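Plates, play food and a dark table: keeping a craft and play surface usable

Posted Mar 25, 2019 by Ognjen Babić

The table in our back room gets used for everything that would be a nuisance in the kitchen: play food, glue, biscuit icing, seed trays in spring. It is a dark grey top with a smooth matt finish, bought from Stilside because it was on offer. These are the things I do to keep it in order. Most of them apply to any dark surface, and the parts on plates and toy food apply anywhere.

Daily wipe

Use two cloths, one damp and one dry. Wring the damp one out until it no longer drips. Work from the far side towards you in straight lines, then go over it with the dry cloth before it has a chance to dry by itself. Dark tops show every smear, and circular wiping makes them worse.

For the damp cloth I use plain warm water with a small drop of washing-up liquid in a 500 ml bowl. More than a drop leaves a film and you will be rinsing for longer than you were wiping. Change the water when it turns cloudy.

Avoid spray polish. It gives a matt surface a patchy shine, and the patches collect dust. I did this to one end of the table in June and it took several goes with washing-up liquid to get it even again.

Marks and scuffs

Look across the table with the light coming from the opposite side. Marks that can't be seen from above show up straight away. Then try these in order and stop when one works:

A damp cloth held on the mark for 3 minutes, then wiped.
A soft pencil rubber, for shoe-type scuffs and the dark marks left by toy wheels.
A paste of bicarbonate of soda and water, put on with a fingertip and wiped off with a clean wet cloth.

Don't use the green side of a washing-up sponge. On a dark top the scratches come out pale and they stay. The same goes for white melamine sponges on anything matt, as they polish it.

If the top has a join in it, crumbs and icing sugar will settle there. An old toothbrush run along the line once a week is enough. Keep the brush nearly dry so that water isn't pushed down into the gap.

Plates for play and craft

We keep plates for this table apart from the ones we eat from. A plain white one is the most useful. Paint colours look right on it, and small beads are easy to see. Coloured disposable plates are good for play food, and the ones with a ridged rim stop round things rolling off. They can be washed several times if you do it by hand in cool water. In the dishwasher they warp.

A plate on the table

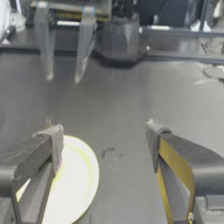
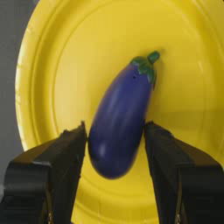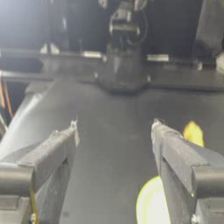

Stack the plates by size with a sheet of kitchen paper between them if there is any chance of grit. Grit under a plate is what causes most of the scratches on a dark top, when somebody slides it across. Lift plates, and wipe the underside before putting them down.

Ours are kept in a Wynne storage box, model 3220, which fits on the shelf under the table. Any shallow box with a lid will do. A deep one means that everything you want is at the bottom.

Washing toy food

Hard plastic fruit and vegetables can go into a bowl of warm soapy water. Check for a seam or a small hole first. If there is one, water will get in and stay there, and after a month or so it smells. Wipe those pieces instead, and use a cotton bud around the stalk and leaves where the dirt collects.

Rinse, shake, and dry on a towel with the stalk end down. Turn them after an hour. Don't put them on a radiator.

Painted wooden pieces should only be wiped. Fabric ones go in a pillowcase, knotted at the top, on a cool wash.

Sticky residue from price labels comes off with a little cooking oil on kitchen paper. Leave it on for a few minutes, rub, then wash with soap. Test it on the underside first if the piece is painted.

Keeping sets together

We had two sets of play food, one from Bavell and one that came second-hand without a box. Together they make 27 pieces. I wrote the total on a bit of masking tape inside the lid, so whoever tidies up can check before the hoover comes out. Small yellow things get lost least on this table, purple and dark green ones most, and they usually end up against the skirting board.

Mats

A mat under glue and paint is worth having. Choose one with a plain flat back. Rubbery mats with a patterned underside can leave the pattern on the table if they are left down all summer, and I haven't found anything that shifts it. Lift the mat once a week, wipe both sides and let the table dry before it goes back.

The Ultomance table protector, which I tried for a while, was too stiff and curled at the corners. An offcut of plain vinyl flooring did the same job and lay flat after a day under some books.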